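Giltholm Bedrooms: hangers, soft toys and cloths

README for release 5

Contents

This folder holds 619 short recordings of ordinary bedroom tidying, along with a text file of notes for each one. The rooms are lived-in bedrooms with a bed, a wardrobe or rail, and things left where they should not be. The kitchen and hallway recordings are kept separately under Usteck and are not needed to use this set.

Activities covered

Hanging: a hanger is taken to the wardrobe or rail, or brought back from it. The hanger may be bare or have a garment on it.
Toys: soft toys are picked up from the floor or bed and put on a shelf, on the pillow or in a box.
Cloths: sheets, throws and small covers are lifted, shaken out, folded or moved aside.
Small items: anything that fits in one hand and does not belong to the groups above.

A recording can belong to more than one group. 81 of them do, mostly where toys and cloths are together at the foot of the bed.

Folder layout

rooms/ one folder per bedroom
notes/ plain text, same name as the recording
lists/ object names and the spellings we settled on
old/ names used before release 5, for anyone with older scripts

Naming of objects

Use the word in lists/objects.txt even if another seems better. It is "hanger", never "coat hanger" or "clothes hanger". "Soft toy" covers plush animals, dolls with cloth bodies and cushions with faces. "Cloth" is used when the notes do not say whether something is a sheet, a cover or a garment. Colour goes in front of the object and material after it, so "pink hanger, plastic".

If a thing cannot be named with confidence, write "small object" and give the colour. Please do not guess from what usually lies about in a bedroom.

Floors

Floor type is recorded for every room: tile, board, carpet or other. Mats and rugs have their own line. Pale tiles and pale cloths are easily mixed up in poor light, and 72 notes were corrected for this in September.

Known problems

Room folders copied from Cordeiro have a space in the name. Leave it in, as the lists depend on it.
Patterned cloths are underdescribed. "Patterned" alone was accepted in early notes and most have not been revisited.
Some soft toys are entered by animal and some only by colour.

Sample from the hanging and toys groups

Tiled bedroom with a pink plastic hanger, a plush toy in a black-and-white cow-like pattern, and a cloth with small pink and beige motifs by the foot of the bed. Floor: tile, light beige. Mat: yes, grey geometric pattern.

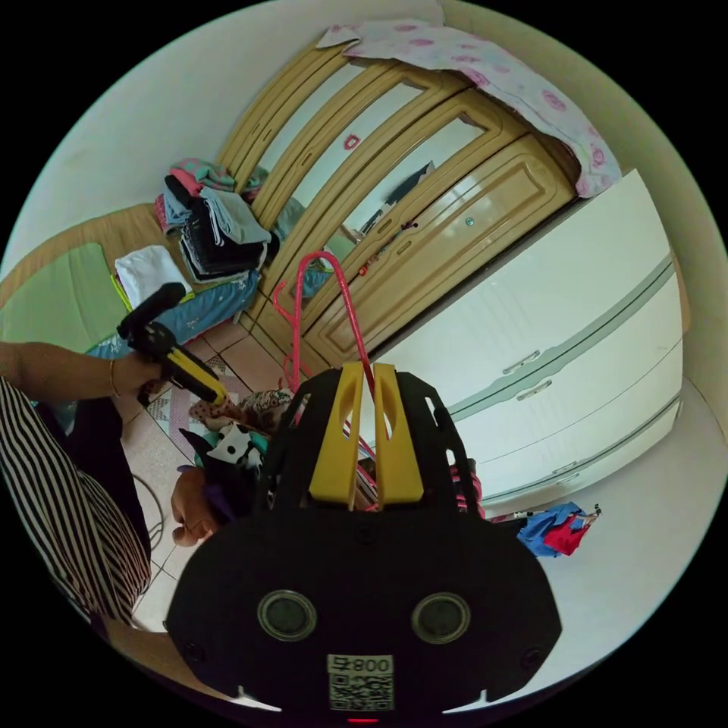
Corrections

Send changes to the Plodo list with the room folder, the recording name and the line as it should read.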